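Open day at Braltmont: two arms, a simulator and a tomato

The robotics building at Braltmont opened its doors for an afternoon in June. I went mostly for the bimanual work, having read a couple of the group's reports and wanted to see how the control side held up outside a PDF. Notes follow, in the order I saw things.

Getting in

Registration was at 2 pm. The lifts were off, so everyone used the back stairs. The ground floor had conveyor sorting and a pallet demo called Olent, which I skipped after a few minutes as it was the same cell shown last year with a new guard fitted. The manipulation lab is upstairs, past the machine shop. The room held 68 according to the notice on the door and was close to full for the first talk.

The software stack

Aivar Dambrauskienė gave the talk. The group runs its policies in simulation first, using an in-house environment called Hitetti, and only moves to hardware once a task clears a set threshold there. I asked what the threshold was and was told it varies by task. I would have liked a number.

Hitetti covers kitchen-table tasks: produce, crockery, cloth. Each task has a start layout, randomised within limits, and a written goal. Lighting is kept soft and fairly even. Table texture is swapped between runs, and there was a short discussion of whether that does much when the wood is always wood. The answer was that it helps a little with the plate edges, where white on a pale surface used to confuse the segmentation.

Cloth is handled as a thin sheet with a coarse mesh. It is good enough for something lying flat. Folding is a separate project and was not on show.

Controlling two hands

Both arms are driven by one policy. The earlier version, Thomas, had a policy per arm and a scheduler between them, and most of its failures came from the scheduler: one arm would wait for a release signal that the other had already sent. Joining them removed that class of fault and made training slower. Aivar put the cost at two extra days per task on their current machines.

The part I found most useful was on the idle hand. In a task that needs only one hand at a given moment, the other still receives commands at every step. Left alone, it drifts. The group adds a small penalty on joint velocity for whichever hand is further from the target, which keeps it parked at a sensible height with the fingers clear of the table. I tried something similar on my own gripper rig last winter with a fixed hold position, and it made the handover jerky. A velocity term is the better choice.

Grasp approach

The live item was the produce task, run on the big monitor. The right hand goes in over the tomato with the fingers extended and fairly flat, and the left stays up over bare wood. The half onion next to the tomato is what makes it awkward. There is next to no gap between the two, so a wide closing motion on that side risks shoving the onion across the napkin. 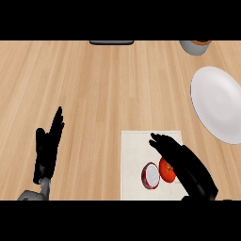 Questions from the floor

Someone asked about contact forces on soft produce. The simulator treats the tomato as rigid, and a force cap is applied afterwards on the real hand. Someone else asked whether the thumb was modelled with its full range. It is, though the policy seldom uses the last part of it.

I asked about occlusion, as the hand covers part of the target during the approach. They keep the last good pose estimate and carry it forward until contact. No re-estimation after that. It seems thin to me for anything that rolls.

Still to follow up

The slides are meant to go on the Braltmont site. I want the velocity penalty weights and the mesh settings for the cloth. If they appear I will rerun my handover test with them and post the plots.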